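3 min read

3.2 The bin and its contents

We built the cell in a shared workshop, in the corner we call Gareck, and we should say at the outset that the bin took us longer to settle on than the arm did. Our first one was too shallow, and long things kept riding up over the rim. The second has tall walls, and we liked it so much that we stopped looking — a spring clamp on the edge and some blue tape on the tabletop did the rest.

The objects came from kitchens, gardens and toy boxes, and we chose them to be awkward together. A back scratcher is thin and has fingers at one end, a trowel is heavy at the blade, and a toy duck has hardly a flat side anywhere. 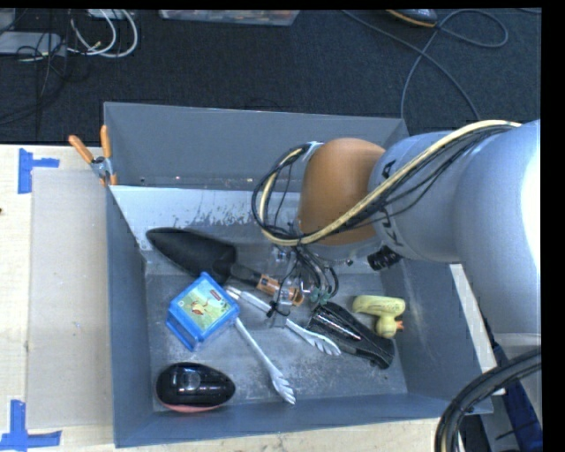
Figure 2. The KUKA arm reaching into the gray bin during work with the mixed household set.

Long handles gave us the most trouble, and we are still fond of them for it. When two lie close together the planner, Clirix, tends to treat them as one wide object and asks for a grasp between them. We gathered 4,000 attempts in all, working in runs of 300 and stirring the bin by hand after every 10 picks, which is slow but rather pleasant work with the radio on.

Comments

Lovely write-up. Did you try a darker bin floor?

We're building something similar in our garage and the bit about long handles made me laugh — ours does it with wooden spoons!

Contact: Khamphan workshop | © Traltedel | Back to top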